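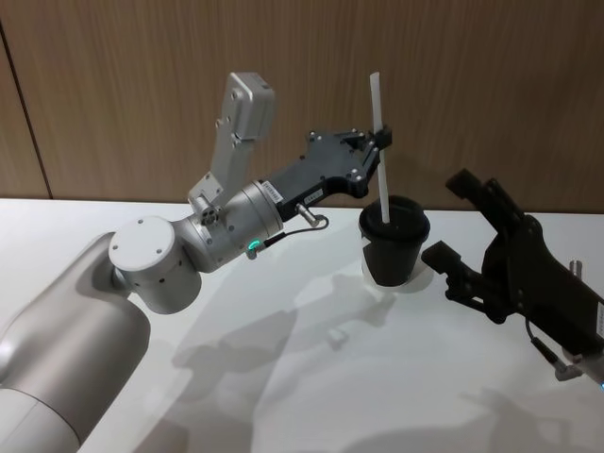 Vaso negro para llevar, con tapa negra de borde elevado y pajita blanca por el centro.

Vasos y tapas: galería

Reunimos en esta página el material de mesa que usamos en la barra de Lurnow, para quien tenga que hacer el pedido o reponer las estanterías. La lista se revisó el 21 de julio.

Vaso de 400 ml
Es el de las bebidas frías. Llega en paquetes de 26 y se guarda boca abajo en el estante inferior.

Tapa con orificio central
Se pide aparte, a Bruler. Hay que presionar todo el borde antes de meter la pajita. La tapa del vaso pequeño no encaja en este.

Pajitas
Blancas, en caja cerrada. Quedan 5 cajas en el almacén y el próximo pedido sale en agosto.

Mesa de servicio
El tablero es blanco y se limpia con paño húmedo. Los vasos ya preparados se dejan en el centro, lejos del canto.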